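Gripper project, part four: new pads and a difficult box

The last weeks I had not much time for writing, but the work on my gripper did go on, mostly on Thursday evenings in the shared workshop on Stellitz street. Some readers asked what happened with the fingers after part three, so I start there.

The old fingers were printed in one piece and they were too stiff. When I closed them on a small thing, only the very tip touched it, and the thing turned away to the side. For the new version I made the finger in two parts: a stiff back and a soft pad, which I can change with two small screws. The pads I cast from silicone in a printed mold. The first mold was a failure because I forgot the draft angle, and I needed a knife to take the pad out. The second one is better. The surface of the pad has now a fine pattern, and it holds a plastic bag much better than the smooth one did.

The servo is still the cheap one from Kassab. I know that several people wrote me to change it. It makes a noise, but it does what I need, and I have already adapted the bracket to it. The control board is from Emen and I run it with my own firmware. In the beginning I closed the fingers by position only. Now I read also the current of the servo, and at a limit value of 252 the motor stops pressing. I found this number by trying, with a raw egg and afterwards with a second raw egg.

For the logging I write 100 samples per second to a card. One evening gave me a file of 3614 lines where the clock was standing still. I looked for the mistake two days. It was a missing bracket in my own code, of course.

The linkage has also changed. I moved the pivots farther apart, so the opening is wider, but the fingers do not stay parallel any more when they are fully open. For big objects this is a problem. For small ones I do not care so much.

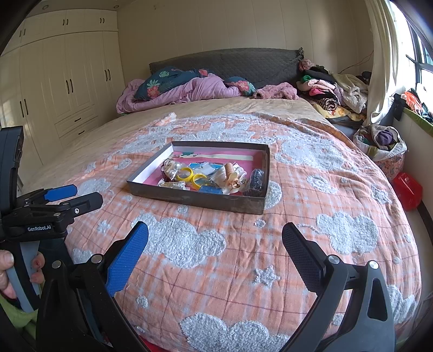 Small objects are the hard part of this project, and I think I underestimated them. A cube of wood is easy, every beginner video has one. An open box with hair things is another matter. A ribbed hair tie that stands upright like a little spring can be taken from two sides, and it gives way when you press, so the current rises slowly and my limit works well. The two yellow rings are worse, they offer only a thin edge. And the clear packet and wrappers I fear the most, they reflect the light and have no fixed shape, so my simple color detection will see a different object each time it looks. The pink bottom should help with the rest, I hope, as the contrast to a pearly bead is quite good.

My plan for the next month is a smaller fingertip, maybe with a kind of nail at the end for lifting flat things. I also want to try the cable guide from the Stellcombe kit, which a reader recommended in the comments under part two. If it fits to my wrist plate, I will upload the drawing together with the mold files. The files of the old finger stay online, but please do not print them any more.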